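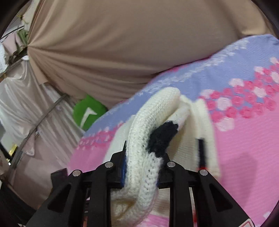
Lucrezia Marchetti
Household Reporter

DILTSTEAD – Knitwear care firm Merinance has changed its storage instructions for heavy sweaters and will stop supplying hangers with cleaned garments from November. Ribbed and cable knits returned to customers will be folded flat. Fine-gauge knits will be rolled.

The change applies to all items handled at the firm's Diltstead workroom, which took in 1,927 knitted garments over the last storage season. Of those, 131 came back with shoulder distortion that staff put down to hanging. Most were wool or wool-blend sweaters with a wide rib.

"A wide rib has a lot of give across its width and a lot of weight down its length," said Ayten Sönmez, who runs the workroom. "Put it on a hanger for a summer and the length grows. You can block some of it back, but the shoulder point usually stays."

Under the new instructions, a chunky garment is laid face down on a bed or other padded surface, the sleeves are brought across the back, and the body is folded once at the middle. A second fold is allowed only if the drawer or box requires it. The fold line should run across the ribs, and the garment should be lifted from both sides with the fabric gathered in the hand. Lifting by the neckline or a single cuff is listed as a fault.

Finer pieces are rolled from the hem toward the neck, with a layer of plain cotton between the turns if the knit has a dark patch, trim or motif on a white ground. Sönmez said color transfer is rare in storage but hard to remove from undyed wool.

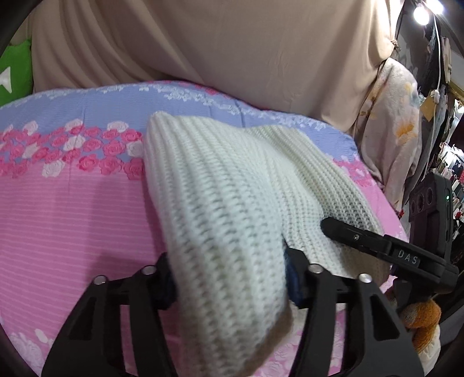

White and cream knits get a separate section in the instructions. They should be checked in daylight before being put away, and any mark treated first, as light soiling can yellow over several months. Bleach is ruled out for wool and silk. Plastic bags are ruled out for all fibers. The firm recommends a lidded box or a zipped cotton bag, stored away from heating pipes.

Stack height is also limited. No more than 6 folded sweaters should be placed one on top of another, with the heaviest at the bottom. Kamran Kiani, who handles returns, said the earlier sheet gave no limit and that customers were filling deep drawers to the top.

"The bottom one comes out with a crease you can feel with your thumb," he said. "Steam takes it out of lambswool quickly enough. Cotton is slower."

Garments in long-term storage should be taken out, shaken and refolded along a different line every 9 weeks. The previous interval was once per season. Customers who leave their items with Merinance will have this done at the workroom at no added charge.

Local response has been mixed. Terence Cropper, who sells secondhand knitwear at the Diltstead indoor market, said he already folds everything heavier than a T-shirt but keeps a rail for display.

"People want to see the front," Cropper said. "I leave a few up during the day and fold them again at closing. I don't think that does any harm."

Sönmez said short display periods are outside the scope of the instructions. Coats, lined jackets and woven wool garments are also excluded and will continue to be returned on shaped hangers.

Printed copies of the instructions are available at the Merinance counter. Customers with garments already in storage do not need to take any action. Hangers from earlier orders can be handed in at the counter until 5 p.m. on any working day.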